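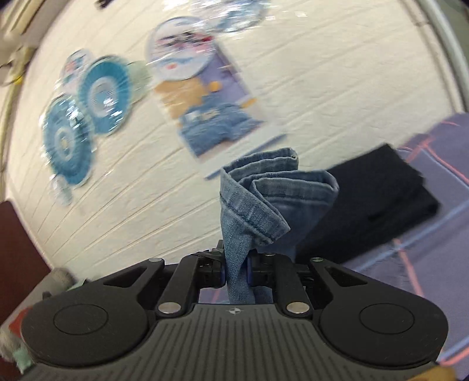
Pierina Villa

Passei a noite inteira com uma planilha aberta e uma calça jeans no colo, e fazia tempo que eu não me divertia tanto com orçamento! Quem acompanha o blog sabe que desde outubro estou montando a lista de compras para a parte de tecidos do nosso projeto, e que a lista já mudou de cara umas tantas vezes. Agora ela está quase fechada, e quero deixar registrado como cheguei nela, até para eu mesma lembrar depois.

A primeira versão era um desastre. Eu tinha colocado quase tudo na linha do braço robótico e deixado um restinho para "acessórios", essa palavra perigosa. A Nele Fuchs olhou, riu e perguntou onde estavam os dedos. Os dedos! Eu tinha orçado o braço, a mesa, o computador, e as pecinhas que encostam no tecido estavam perdidas no meio de parafuso e abraçadeira.

Para quem trabalha com caixa ou garrafa talvez isso nem seja tão grave. Com roupa é outra conversa. O jeans é grosso, tem costura dobrada, tem barra, e quando a gente pega pelo meio ele embola todo e sobe entre os dedos feito um buquê (adoro). Uma camiseta fina se comporta de outro jeito, e uma meia felpuda de outro ainda. Então as almofadinhas que ficam na face interna dos dedos, as azuis, ganharam uma linha só delas na planilha, com reposição prevista.

Resolvi assim: 2 garras manuais completas, para duas pessoas trabalharem ao mesmo tempo, e 14 pares de almofadas. Parece exagero, eu sei, mas a almofada é barata perto do resto, e ficar parada esperando entrega é caríssimo. A Haberkorn me cotou o par a 155 reais na primeira conversa e eu quase engasguei com o café. A Heike Haberkorn, com uma paciência enorme, me explicou que aquele era o preço com o dedo inteiro incluído. Só a almofada sai bem menos. Moral para a próxima planilha: pedir o desenho da peça junto com a cotação, sempre.

Aí veio a questão da garra manual contra a garra já montada no braço. Eu estava louca para comprar o braço logo, confesso. Fiquei namorando o catálogo da Nurent por semanas. Mas a garra na mão deixa a gente começar a trabalhar com o tecido sem esperar instalação elétrica, bancada reforçada, grade de segurança, nada disso. Você segura, aperta, puxa a barra, sente onde a costura atrapalha. É uma delícia de ferramenta! O braço foi para a segunda fase, e o dinheiro reservado fica quietinho até lá.

Outras linhas que entraram e que eu tinha esquecido por completo:

Tampo com quadriculado. Eu ia comprar uma mesa especial, mas uma superfície lisa com linhas cruzadas já dá referência para dobrar e alinhar. Economia boa, que foi direto para as almofadas.

Cabos e suportes. Sempre mais metros do que se imagina. Coloquei o dobro da minha estimativa e a Birgit Wendt, que já montou sala parecida, achou pouco.

Roupas! Parece bobo, mas peça de tecido é material de consumo. Quero jeans de lavagens diferentes, pano preto (o preto sobre mesa clara é ótimo de enxergar, já sobre mesa escura é um sofrimento), malha, alguma coisa felpuda. Brechó resolve quase tudo, só que brechó não manda fatura com descrição, e a prestação de contas precisa disso.

Frete. A Dimadine cobra separado e a Evater embute no preço, então comparar as duas sem somar tudo engana muito. Fiz uma coluna só para o valor posto na porta e a ordem dos fornecedores mudou inteira.

Ainda tenho uma dúvida em aberto, que é o prazo. A melhor proposta até agora promete entrega em 8 semanas, e a segunda melhor chega bem antes por um pouco mais. Estou inclinada a pagar a diferença nas garras e esperar no restante. A Ingeborg Stöcker acha que eu devia pedir tudo junto e negociar desconto, e ela negocia muito melhor do que eu, então amanhã vou sentar com ela e refazer as contas.

Se alguém aí já comprou almofada de reposição para garra e tem opinião sobre dureza do material, me escreve nos comentários, por favor! Essa coluna da planilha continua em branco.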